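Home storage > Assembly and care > Shelving

Section 4. Fixing the unit to the wall and loading the shelves

Read this section before you put anything on the Gruna shelving unit. You will need a pencil, a spirit level, a drill, a cross-head screwdriver and the bag of fixings marked W. The screws in bag W are 38 mm long. Do not swap them for shorter ones.

4.1 Choosing the place

1. Pick a stretch of wall with no switches or sockets directly above or below it.
2. Check for pipes and cables with a detector.
3. Lay the level on the floor where the unit will stand. If the floor slopes, turn the feet until the bubble sits in the middle.
4. Leave a gap at each side if you plan to paint or paper later.

CAUTION: The unit must be fixed to the wall in homes with young children, even if it feels steady.
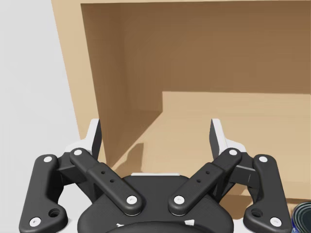 Wall type decides which plug you use. Brick and block take the grey plugs in bag W. Plasterboard needs the spring fixings, sold separately as part 709. Old lath and plaster is harder to judge, and we suggest you find a stud and screw straight into it. A plain, pale wall beside tan wood shows up every pencil line, so mark lightly and rub the marks out before you tighten the brackets. Dark walls are easier to mark with chalk.

4.2 Fitting the brackets

1. Screw one bracket to each end of the top board, flush with the back edge.
2. Push the unit into place and mark the wall through the bracket holes.
3. Pull the unit away. Drill the holes and tap in the plugs.
4. Push the unit back and drive the screws by hand. Stop when the bracket is firm.
5. Fit the plastic caps.

Note: If a plug spins in its hole, take it out and use the next size up. Filler alone will not hold the weight.

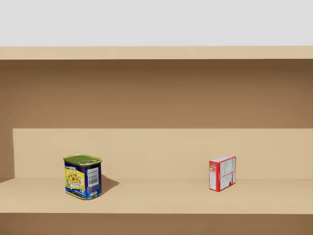 Stepan Zhuravel writes that he fitted his brackets before levelling the feet and had to drill the wall again. Please follow the order given. Feet first, then brackets. If you have already drilled, the slots in the bracket allow a small amount of movement up or down, and this is often enough.

4.3 Loading the shelves

1. Wait until both brackets are tight.
2. Load the lowest shelf first and work upwards.
3. Keep heavy things – tins, jars, stacks of plates – close to the side panels.
4. Spread books along the full width.

The whole unit will carry 53 kg when fixed to brick or block. On plasterboard, keep to half of that.

CAUTION: Do not stand on any shelf or hang anything from the top board.

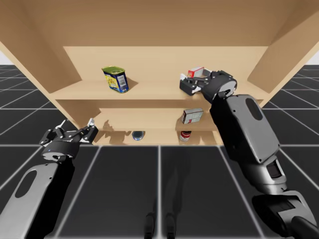
Lurdes Quintela asked whether the shelves can be turned over if they start to sag. They can, as both faces are finished the same. Empty the unit, lift each board off its pegs and put it back the other way up. Check the pegs while the boards are out and replace any that are bent.

Check the wall screws again after 2 weeks, then every September. Wood shrinks a little once the heating goes on and the brackets may need a quarter turn.

Wipe spills up straight away with a soft cloth. Do not use cream cleaners.

Related guides
Section 3. Joining the side panels
Section 5. Adding doors to the Gruna unit
Brosov bookcase: replacing a back panel
Choosing wall plugs

Guide last revised December 2020 | Contact Teixeira customer help | Back to top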